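September 11, 2019

Glue day. Or it was meant to be glue day, and turned into hot-water day instead, so I'm writing this up properly while my fingers are still pruney and I still remember which jar was which.

Background for anyone leafing through this later: we've been trying to settle on a paste for the map job from the Marsden library. The big one, the Ososville township map, is backed with linen that somebody put on with what I'm pretty sure is plain flour paste, and it has gone brittle and yellow and in one corner something has been eating it. The linen has to come off, new lining paper goes on, and before I go near the real thing I want a paste I trust. I had a go at this in February with the rice starch and it was a mess (see the green notebook, the page with the stain on it, the stain is the paste).

So today, wheat starch, cooked three ways.

Batch A was the old way, double boiler, wooden spoon, one part starch to four parts water by volume, soaked first and then cooked low with me standing over it like it was a risotto. It went translucent right when the book says it should and then I kept going another twenty minutes. Lovely stuff! Thick, a bit glassy, holds a peak. Sieved it twice through the horsehair sieve and it came out like cold cream. I would happily use this for everything if I had an extra pair of arms.

Batch B was the same proportions in the microwave, in bursts, stirring in between. I know, I know. Eun-ji swears by it for small amounts and I was ready to be rude about it, but it's fine? It needed more sieving and there were a few rubbery bits around the rim of the jar (I picked them out, they bounce). For a quick mend, sure. For a whole map I'd have to make so many little jars that I might as well stand at the stove.

Batch C was the Inex cooker, the little one with the paddle that lives on the shelf by the sink. Set it, walked away, came back to a lump on the paddle and thin soup underneath it. Took it apart, washed it, tried again with the starch soaked a full hour first, and the second go was much better, almost as smooth as A. So: SOAK FIRST if you use the Inex. I've put tape on the lid saying so. The paddle still leaves a ring of uncooked starch at the very bottom, and you have to go in with a spatula halfway through, which kind of spoils the point of a machine that stirs for you.

Then strips. I cut test strips from the Drullow kozo (the heavier one, not the tissue) and pasted them onto scraps of the old wove paper from the discard box, one set per batch, thinned to the consistency of heavy cream. Brushed from the middle out, felt on top, blotters, glass, weights. Swapped the blotters after ten minutes and again after half an hour. I forgot which way the grain ran on two of the B strips and they curled like bacon, so ignore those, they're in the envelope but I've put a cross on them.

The big weights are the 800 gram ones, by the way. Somebody had mixed them in with the lighter ones in the drawer and I didn't notice until I'd pressed the whole first set unevenly. Did it over. They have their own box now, please put them back in it.

First impressions, before they've had proper drying time: A lies flattest. C second go is right behind it and I doubt I could tell them apart with my eyes shut. B is a tiny bit stiffer when you flex it, or I'm imagining that because I want to be right about the microwave. Eun-ji flexed them without knowing which was which and picked a B strip as her favorite. She is being insufferable.

Linen removal, small test. I had that offcut from the edge of the map, the bit that was already loose, so I tried three ways of getting the backing to let go. A damp blotter through Gore-Tex did next to nothing in the first hour and then gave up all at once, and the linen rolled back on itself beautifully. Methylcellulose poultice, faster, but it left me a slimy layer to clean off and I don't love that near the hand coloring. Dry scraping with the bone folder works in the brittle areas and makes a horrible dust. I think the answer is the damp blotter, in sections, with patience, and dry scraping only in the corner where the bugs have been.

The pink wash along the county line is the thing I'm scared of. I touched a barely damp swab to it on the offcut and got the faintest blush on the cotton. The green didn't budge and neither did the black. So pink gets masked off or gets the least moisture I can manage, and I want to try it again on a second spot before I decide anything. The catalog slip from Marsden just says "hand colored," thanks very much.

Space is the next headache. Opened out, the map is bigger than the light table, so it'll have to be done on a proper flat surface with room to roll it from one end. I'd like brown under it for the toning too, because I match repair tissue badly against bright white, I always go too pale.
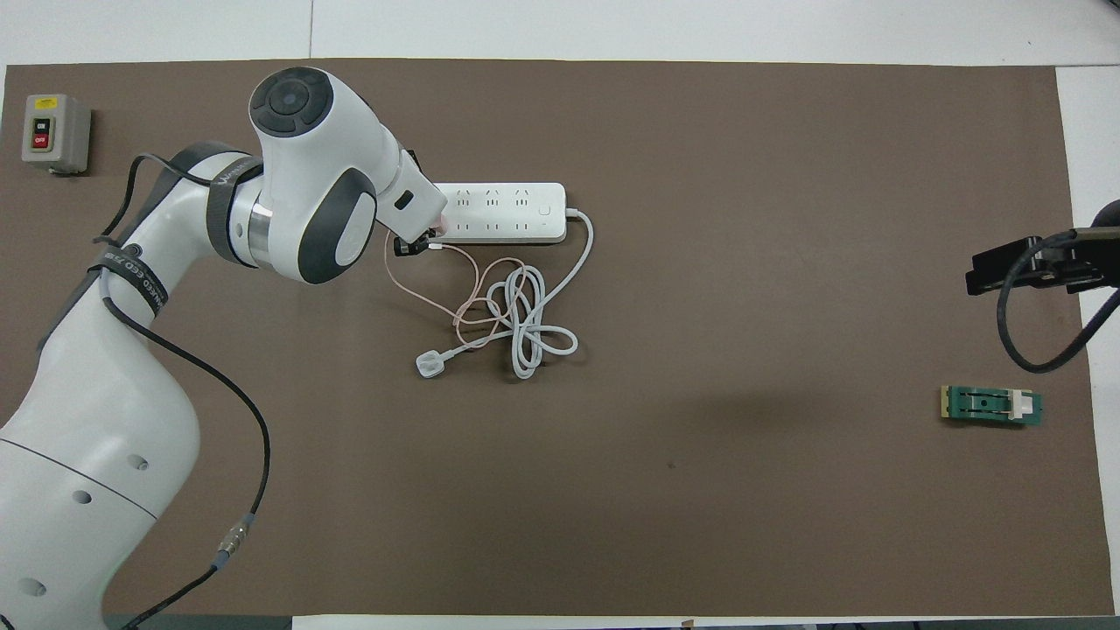 The big brown surface, from above.

Toning, then. I mixed up acrylic washes for the infill paper: raw umber, a bit of yellow ochre, the smallest touch of black. Four strengths, brushed on kozo and hung on the line. Wet, they all look far too dark and I have to keep telling myself to leave them alone. The second one down is my bet. If it dries too orange I'll put a drop more umber in, there's plenty left in the lidded cup (labeled, top shelf of the fridge, NOT next to the paste jars, and definitely not next to anyone's lunch).

Bits to remember:

Deionized water is down to the last jug. Ordered more.

The wide hake brush is shedding. Two hairs in the A strips, one in C. I combed it and it shed more. Using the other one for the map no matter what.

Paste from A is in the fridge in the blue-lidded jar. It'll keep a few days, and after that sniff before using.

Batch C second go is in the plain jar beside it, same rule.

Next session: peel the strips, try a reversal on one of each with a damp swab (I want to see A come up easily, that's half the reason for using starch at all), second spot test on the pink, and cut the lining paper with a good margin all the way around. Eun-ji wants to do the peel tests blind again. Fine, but I'm shuffling the strips this time.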